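3.2 Bins and work surfaces

The containers examined in this section are open metal bins of the kind used to hold small parts between machining and assembly. They were chosen over plastic totes for two reasons. Metal bins remain the usual choice at the Cuevas site, where the parts arrive with sharp edges, and they stay in service long enough to show wear that can be graded. The stock at Cuevas had been in use for between two and nine years when the study began. A total of 29 bins were taken from it, and each was assigned a number that was kept through all later measurements.

All bins in the sample have sloping walls. The slope makes the bins easier to empty by hand, and it allows them to nest when stored. It also has a cost. Parts dropped near the rim slide down the wall before they come to rest, so contact wear is spread over the wall as well as the floor. Ledesma's earlier survey of straight-walled bins at Pusteo reported wear almost entirely on the floor, and her grading sheet had no entry for the walls. We extended the sheet to cover five surfaces (floor, front, back, left and right) and scored each one separately.

Bins were placed on wooden work tables during use. The tables were supplied by Pivwood and were not treated or covered for the study. Wood was kept as the support surface because it matches the practice on the shop floor and because it dampens the noise of parts landing in the bin. Table height was held constant. Marks left on the table tops by the bins were noted but are not analyzed here. 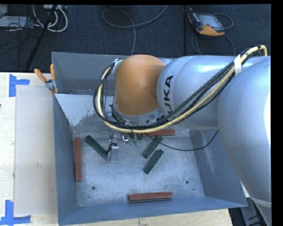 Figure 2. Open gray metal bin on a pale wooden work table, with an industrial robot arm extending over it. Fine scratches are visible on the bin floor, and a patchy darker stain on the light gray panel of the back wall.

Surface condition was graded on a scale from 0 (no visible change) to 4 (coating or base metal removed over most of the surface). Three kinds of change were recorded: scratching, scuffing and staining. Scratching was defined as separate lines that could be followed by eye for more than 10 mm. Scuffing was defined as a dulled or mottled area in which single lines could not be told apart. Staining was defined as a change in color with no change in texture under a fingertip. Where two kinds of change overlapped, both were recorded for the same area, and the higher grade was used for that surface.

Grading was carried out by A. Ayala under fixed overhead lighting, with the bin empty and wiped with a dry cloth. Bare metal is difficult to grade under a single light. Bright reflections on the floor can hide fine scratches when seen from one side and exaggerate them when seen from the other. Each bin was therefore turned through a half circle and graded a second time. If the two grades for a surface differed by more than one step, the surface was graded a third time on another day and the middle value was kept.

3.3 Loading procedure

A loading cycle consisted of filling a bin with 200 parts and emptying it again. The parts were steel brackets of a single type, deburred but uncoated, drawn from a closed stock so that the condition of the parts could be followed alongside that of the bins. Brackets with visible burrs were replaced before the next cycle.

Surface grades were taken before the first cycle and again after 1000 cycles. Bins were not washed between cycles. Loose metal dust was tipped out at the end of each shift, as is done at Cuevas under normal conditions, and the dust was not weighed. In December the stock of brackets was moved to a heated room after light rust was found on the lower layers. Cycles run in the week before the move are included in the totals, but the staining grades for the bins concerned are marked separately in Table 4.

3.4 Records

Each grade was entered in a Zorisix log sheet together with the bin number, the surface, the kind of change and the cycle count. The complete set holds 3922 entries, including repeat grades. Entries without a cycle count were removed before analysis. No attempt was made to estimate missing values, and surfaces with fewer than two valid grades are left blank in the tables that follow.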